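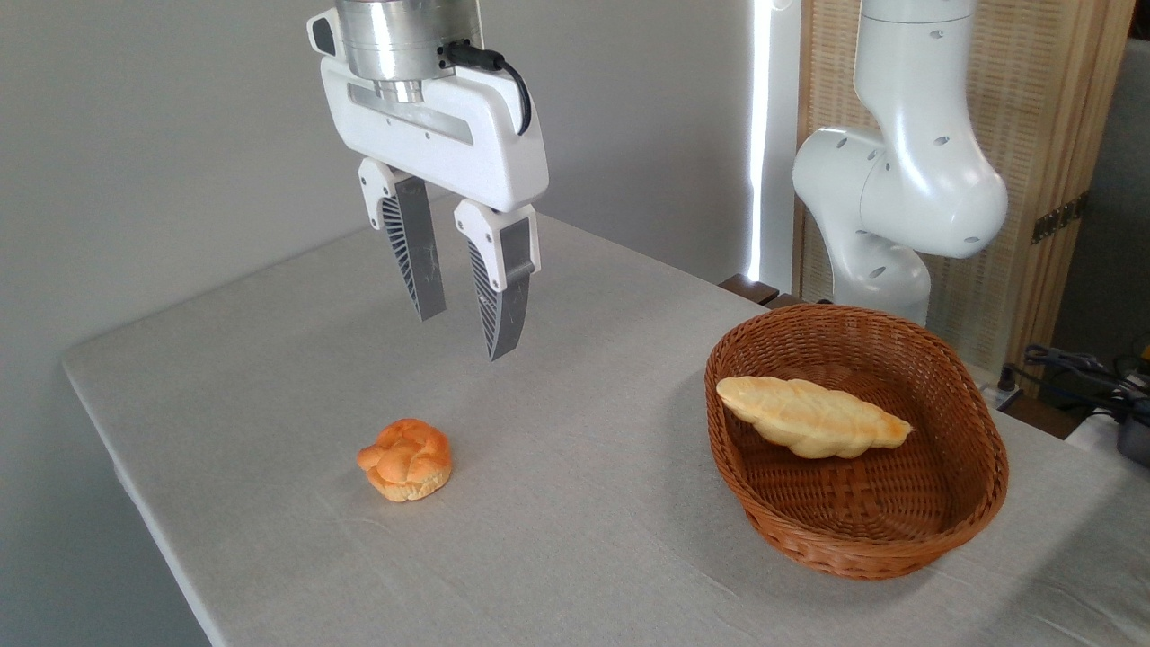

Bakery table, Maltwood test room: gripper open over the cloth, one loaf in the basket and a round bun still outside it.

Progress report: Sitik soft-goods gripper kit, evaluation for Berge
April 8, 2020

We are past the halfway point of the evaluation and I'm happy to say the kit has earned the extra bench time you gave us. The question you asked in December was whether the Sitik fingers could move fresh bakery items from a table into a basket without marking them. For most of the items on your list, the answer so far is yes.

What we have done

The kit went onto our arm in a single afternoon, including the cable run from the wrist to the housing. We then set up the bakery table with a cloth top, since your shop counters are covered and a bare steel bench would have made things too easy. We have logged 700 picks to date. The first 100 were on foam blanks and don't count toward the results. After that we moved to real bread and pastry, which is where it got fun.

The ribbed fingers are the best part of the kit. They give way when they meet a curved side, so a knotted bun with a lumpy top can be held low down, where the shape is more regular. Of the 242 picks we have done on small round buns, 42 failed. Nearly all of those came in the first two days, before we lowered the approach height and cut the closing force. I was surprised by how much that one change helped!

Long twisted loaves

These are going better than I expected. The loaf has to be gripped across its middle, and the tapered ends need to clear the rim on the way down. A low basket with sloping sides is forgiving. We have yet to try the deeper Ikeria baskets you use for the morning display, and I think the fingers may touch the sides there.

What still bothers us

Cloth. If the tips come down too far they pinch a fold of it along with the bun, and the item then drags before it lifts. Smoothing the cloth between runs fixes it on our bench, but your staff shouldn't have to do that. Sitik sells a shorter tip that might solve this, and we have a set on order.

Cleaning is the other one. Crumbs get into the slats and have to be brushed out. It's quick, but the manual says nothing on how often to do it, so we are writing our own schedule.

Spending is on plan and we are not asking for more. Next up are the short tips, the deep baskets and a full tray of mixed items in random order — the test I have been looking forward to since we started. Raw logs are in the shared folder, sorted by item type.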